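Push rod or two-finger gripper for a tabletop block setup?
Posted August 7, 2020 by Furkby

I'm trying to pick an end effector for sliding small blocks around on a board. I have a two-finger gripper already, but I only need pushing, and the fingers keep snagging on corners. Is a plain rod worth the swap?
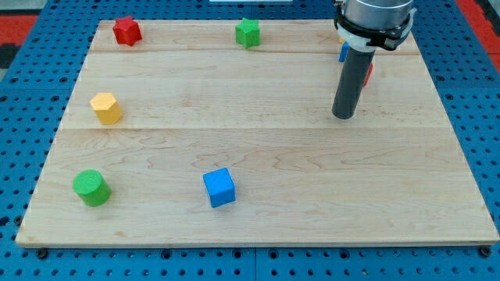 Drolley
Rod, no contest, if pushing is all you do. I ran 3,000 pushes with mine before I touched the collar bolts. Shape matters more than I expected - a cube like the blue one takes a push pretty predictably if you hit a face square, but a star gives you points and notches and the tip slides off into whichever it likes. Get a flat, rounded tip and keep it just clear of the wood.

Jin
Check your camera first. A rod still hides blocks behind it, so I'd put the camera up higher. I lost 5 evenings to that in November.

Nekholm
I just use the gripper closed. Works ok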